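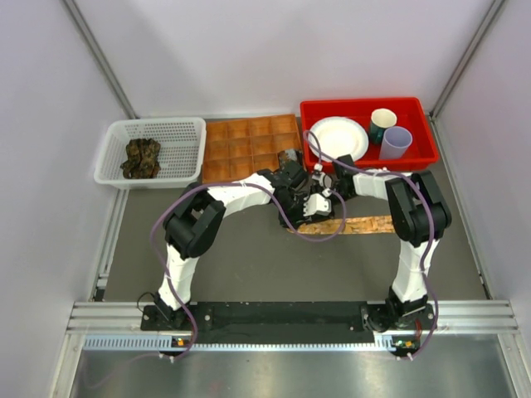

*Un panier, un casier, un bac : trois contenants ouverts, posés côte à côte.*

# Le panier, le casier et le bac

On range rarement une maison entière. On range un dessus de commode, le bout d'une table, une étagère qui déborde. C'est à cette échelle que se prennent les décisions utiles, et que l'on achète le plus de boîtes pour rien.

Depuis septembre, j'ai changé la façon dont les petites choses circulent dans mon appartement de Vistesbridge. Il est mal pourvu en placards. L'entrée donne droit sur la cuisine, et tout ce qui arrive de l'extérieur finit sur le même plan : gants, foulards, gobelets du pique-nique, chaussettes retrouvées au fond d'un sac. Je n'ai pas fait poser de meuble. J'ai pris trois contenants sans couvercle, de formes différentes, et j'ai attribué à chacun un type d'objet.

## Le panier ajouré, pour ce qui se froisse

Le textile souple supporte mal les boîtes fermées. Une écharpe portée une heure n'est pas sale, mais on ne la remet pas non plus dans l'armoire avec le linge repassé. Elle atterrit sur une chaise. Le panier en plastique perforé remplace la chaise : l'air passe par les trous, on voit ce qu'il contient, et une étoffe en boule y a sa place sans qu'il faille la plier.

La règle chez moi est qu'il reste presque vide. Un seul tissu au fond, deux à la rigueur. Dès qu'on atteint le bord, on a fabriqué un second panier à linge, et ce n'est plus le même objet. Je le vide le soir, en allant me coucher.

Pour la taille, mieux vaut choisir petit. Le modèle que vendait la quincaillerie Prusis, rue du Marché, existait aussi en grand format ; je l'ai essayé un mois. Tout y disparaissait, y compris un torchon que je cherchais depuis des semaines. Les coins arrondis ont leur intérêt au nettoyage : un coup d'éponge et la poussière vient. Les angles vifs en gardent toujours un peu.

## Le casier, pour ce qui se perd

Les casiers à cases carrées servent d'ordinaire aux sous-vêtements, dans un tiroir. Sortis du tiroir, ils rendent d'autres services. Une case, un objet : une paire de chaussettes roulée, un mouchoir, une pochette, une ceinture fine enroulée sur elle-même. Le principal défaut du système est qu'il donne envie de remplir toutes les cases. Il faut résister. Les cases vides sont celles qui permettent de poser quelque chose en rentrant, les mains pleines, sans réfléchir.

J'ai renoncé aux étiquettes. Elles étaient justes pendant une semaine, puis elles sont devenues fausses et personne ne les lisait plus. L'emplacement suffit : devant, ce qui sert tous les jours ; derrière, ce qui attend la saison.

Le casier demande en revanche un peu de soin. S'il est en carton, on le tient loin de l'évier et on ne le déplace pas en le tirant par une cloison. J'en ai déchiré un de cette manière. Le suivant, de chez Treltora, m'a coûté 33 euros, ce qui est cher pour un casier, et il a tenu parce que je le soulève à deux mains. On en trouve de très corrects à moitié prix dans les vide-greniers.

Reste le cas des choses longues. Un ruban, une sangle, une bande de tissu n'entrent dans une case qu'une fois roulés, et pour les rouler correctement il faut d'abord les étendre à plat. C'est un geste que l'on saute volontiers. On chiffonne, on pousse avec le pouce, et la bande ressort marquée de plis.

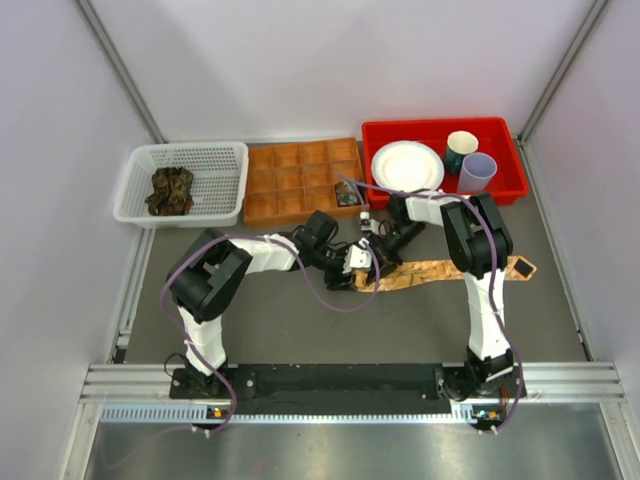 Il faut donc de la place devant les contenants, au moins autant que derrière. Sur ma table, qui fait 157 centimètres de long, j'ai reculé les trois boîtes contre le mur et laissé tout l'avant libre. On étend, on lisse du plat de la main en partant du milieu, on roule depuis une extrémité. S'il y a une pièce cousue ou un écusson à un bout, on commence par l'autre, pour que la partie rigide se retrouve à l'extérieur du rouleau.

## Le bac, pour ce qui passe à table

Le troisième contenant est un bac plein, large, en plastique rouge. Il reçoit la vaisselle légère : assiettes rondes, gobelets, timbales. Tout ce qui sert au balcon ou au goûter des enfants et que l'on n'a pas envie de mélanger avec les assiettes en faïence.

La couleur compte plus que je ne le pensais. Un bac rouge se repère depuis le couloir, et les invités y déposent leur verre d'eux-mêmes - avec un bac gris, il fallait le leur demander. J'y mets les assiettes d'un côté, inclinées contre la paroi s'il n'y a pas la place de les coucher, et les gobelets de l'autre, debout, sans les empiler. Empilés, deux gobelets de marques différentes se coincent une fois sur trois.

Quelques dépareillés ne gênent pas. Une tasse vert foncé à l'intérieur clair et un gobelet lavande peuvent très bien cohabiter, à condition que chacun ait une base assez large pour ne pas basculer quand on soulève le bac. Je garde un côté dégagé, pour la même raison que je garde des cases vides.

Le bac se lave à l'eau chaude avec le reste de la vaisselle. Le panier passe sous la douche. Le casier, lui, se vide et se retourne au-dessus de la poubelle.

## L'ordre sur la table

J'ai essayé plusieurs dispositions. Le bac au centre prenait trop de place et l'on passait le bras par-dessus pour atteindre le casier. La version qui est restée va du mou au dur : le panier à gauche, le casier au milieu, le bac à droite, bord contre bord ou presque. Pour une personne gauchère, on peut inverser.

La dépense totale, tous essais compris, a dépassé de peu le budget de 100 euros que je m'étais fixé. La moitié est partie dans des contenants que je n'utilise plus : le grand panier, le casier déchiré, une boîte à couvercle Kruger que je rouvrais dix fois par jour et qui sert maintenant à stocker des ampoules.

Avant d'acheter quoi que ce soit, on peut tester le principe avec ce qui traîne. Une cagette, une boîte à œufs et une bassine font l'affaire pendant quinze jours. On saura alors quelles dimensions prendre, et lequel des trois reste vide. Chez ma voisine du dessous, c'était le panier. Elle l'a mis dans la salle de bains, pour les gants de toilette.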